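Section 4. First Fill, Hardness Setting and First Regeneration

Kinnunen Hukden 604 household water softener
Revised February 18, 2020 by Lauri Honkanen

Before you begin this section, the softener must be standing on its feet in its final place, with the bypass valve fitted and the drain hose run as shown in Section 3. The power supply stays unplugged until step 4.2.1.

You will need:
- softener salt, tablet or pellet form
- a bucket
- a flashlight
- the hardness test strips from the accessory bag
- a clear bottle or jar with a cap, for the raw water sample
- a dry cloth

4.1 Filling the softener with water

Water has to enter the resin tank slowly. If the tank fills too fast, the resin is pushed up against the upper basket and some of it can pass into the house pipes.

1. Check that the bypass valve is in the BYPASS position. The handle points to the left.
2. Close all taps in the house.
3. Open the main shutoff valve fully.
4. Look at both hose connections with the flashlight. Wipe them with the dry cloth and look again after a few minutes. If a connection drips, close the shutoff valve and tighten the nut by hand, then a quarter turn with a wrench.
5. Open the cold tap nearest to the softener.
6. Turn the bypass handle slowly toward SERVICE until you hear water moving, and stop there. Wait 11 minutes.
7. When the tap runs without spitting air, turn the handle all the way to SERVICE.
8. Let the tap run until the water is clear, then close it.

Note: The first water may be slightly yellow or brown. The color comes from the new resin and is harmless. Do not run a washing machine until it has cleared.

CAUTION: Do not force the bypass handle. If it will not turn, the pressure on the two sides is uneven. Open a cold tap and try again.

4.2 Setting the clock

1. Plug the power supply into a grounded outlet that is not controlled by a wall switch.
2. The display shows 604 and then a flashing clock.
3. Set the hour with the UP and DOWN buttons and press SET.
4. Set the minutes the same way and press SET.

The clock decides when the softener regenerates. The factory setting is the middle of the night, when little water is used. Households with someone on night shift may want to move it; see Section 6. The clock does not change for daylight saving time. In most places this means moving it forward by hand in March.

If the power goes out, the clock keeps time on its own battery, and the hardness setting is stored.

4.3 Taking a raw water sample

The hardness setting must match the water that comes into the house. If your supplier lists a hardness figure for your street, you may use it and go to 4.5. Private wells should always be tested.

Any clear drink bottle with a cap will do for the sample. Do not use one that has held oil, detergent or vinegar.
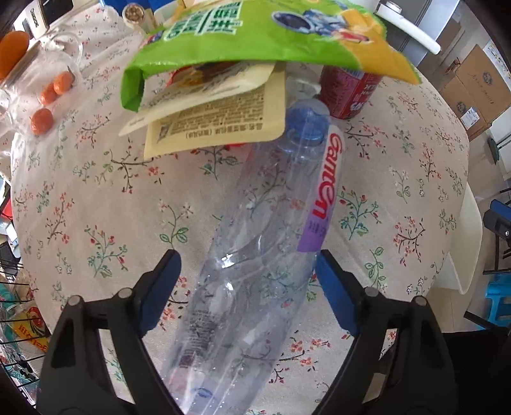
Figure 4-1. Clear plastic bottle.

1. Turn the bypass handle to BYPASS. A sample taken in SERVICE will show soft water and give a wrong setting.
2. Open the cold tap and let it run for a few minutes to clear soft water out of the pipe.
3. Rinse the bottle and the cap under the same tap. Do not use dish soap - even a small amount left behind changes the reading.
4. Fill the bottle to the top and put the cap on.
5. Close the tap and turn the handle back to SERVICE, slowly.
6. Label the bottle with the date and the word RAW.

Well owners who would like a full analysis can send a second bottle to our service office in Veststead. Ask for the sample form first. Samples that arrive without a form are not tested. The office in Trarovcombe handles spare parts only and does not accept water.

4.4 Reading the test strip

1. Pour a little of the sample into a glass.
2. Dip the strip, take it straight out and hold it level. Do not shake it.
3. Wait one minute.
4. Compare the strip with the color card in daylight if you can. Yellow lamps make the green fields look darker than they are.
5. Write the number in the table on the inside of the salt lid.

If the color falls between two fields, use the higher one. If the reading is above 30, the softener will not remove all the hardness and you should contact us before going further.

Close the tube of strips right away. Strips that have been exposed to damp air give low readings.

4.5 Entering the hardness

1. Press and hold SET until the letter H appears.
2. Press UP or DOWN until the display shows your number.
3. Press SET once to store it.

The display returns to the clock. At the lowest settings the softener treats up to 3000 liters between regenerations. The harder the water, the sooner it regenerates and the more salt it uses.

4.6 Adding salt

1. Lift the salt lid.
2. Pour in the salt until it is a hand's width below the rim. Pour from low down so that the pellets do not strike the float tube.
3. Wipe any salt off the rim and close the lid.

CAUTION: Never use road salt or salt blocks for livestock. They contain dirt that blocks the brine valve.

Do not add water to the salt tank. The softener does this itself.

4.7 First regeneration

1. Press REGEN and hold it until the motor starts.
2. Put the end of the drain hose where you can see it, or check the drain with the flashlight. Water should flow within a few minutes.
3. Leave the softener alone until the display shows the clock again. Avoid using water in the house during this time. Water drawn during regeneration is hard, and the softener cannot make up for it until the next cycle.

Clicking sounds and short bursts of water are normal. A steady flow to the drain after the clock has come back is not normal; see Section 9.

4.8 Kettles, pots and other appliances

Soft water does not dissolve old scale quickly. Appliances that heat water should be descaled once, by their own instructions, after the softener has been started. Include the coffee maker, the kettle, the steam iron and any electric pot used for soup or rice.

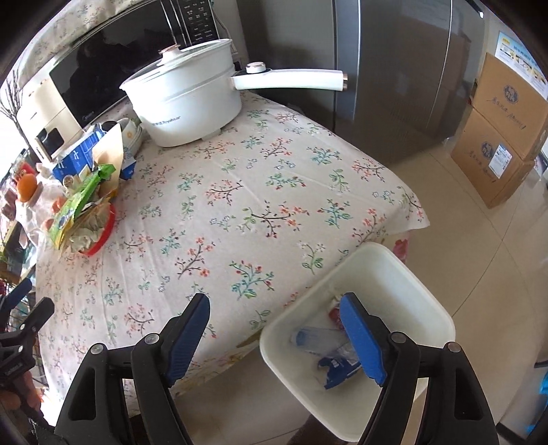
Figure 4-2. Electric cooking pot with transparent lid.

Unplug each appliance and let it cool before you begin. Keep water away from the plug and the base. If old scale comes off in flakes over the following weeks, rinse the flakes out and repeat the descaling.

Dishwashers with a built-in softener should be set to the lowest level. Glassware that turns cloudy after this change usually means too much detergent. Cut the dose in half and adjust from there.

4.9 Checking the result

1. Wait until the day after the first regeneration.
2. Run the cold kitchen tap for a minute and test the water with a new strip.
3. Write the reading next to the raw water number on the salt lid.

A kitchen tap that was plumbed to stay on hard water will show the raw number. In that case test at the bathroom sink. If the reading there is still high, check that the bypass handle is fully at SERVICE, that there is salt in the tank and that H is set correctly, then start another regeneration as in 4.7.

Continue with Section 5, Weekly and Monthly Care.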